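Collecting week, Cletach room: gallery

Quick page before I forget it all. We spent most of March going round desks, kitchens and one very cold corridor with the hand-held grippers, gathering examples for the Rerard model. Target was 2,000 good ones. Notes are more or less in the order I typed them, will tidy later (probably won't).

How we work, short version. One person holds the gripper, one person resets the things and calls out the next task. Pick up, move, put down, let go. Then again with everything shifted a bit. 8 tasks on the sheet, 3 of them new since the Bolten sessions. Swap over when your wrist starts complaining.

Stuff we learned, no order:

Slow hands are better than clever hands. The early takes are all rushed, you can see it in the paths, big swoops and then a stab at the end. Stoyanova set was redone nearly from scratch for that reason.

Start every take from somewhere different. High, low, off to the left. If you always come in from the same place the model learns the place and ignores the cup.

Keep the misses. If you fumble and then get it on the second go, that take stays in, just tick the box. If you fumble and give up, also tick a box, differnt box.

Don't tidy the background. Papers, pens, bags, leave them. The Bolten desks were all cleared beforehand and the arm was useless as soon as somebody left a jumper out.

Clear plastic is a pain. Fingers close early, or go past it altogether. We want lots more of these, and with different things standing next to them, so please don't skip them when the sheet comes up.

515 takes thrown out so far, mostly bad sync or no label. Label straight after the take. Not at the end of the day!

Desk set, Cletach 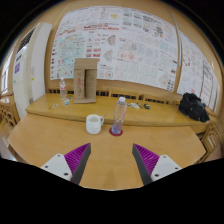

Mug and bottle tasks are the ones to do first if you only have an hour. Do the mug by the handle and by the rim, seperate labels for each. Bottle from the side, then again from higher up. Coaster tasks come after, they take ages and people get cross with them.

Vary the gap between the two as well. Close together is harder for the fingers and we are short of those.

Still to do: drawers, cloths, anything with a lid. Kitchen set needs its labels checked before it goes anywhere near training. Spare pads are in the grey tray, write it down if you take the last pair.

Page last changed 2 March 2019, more when the next batch is copied over.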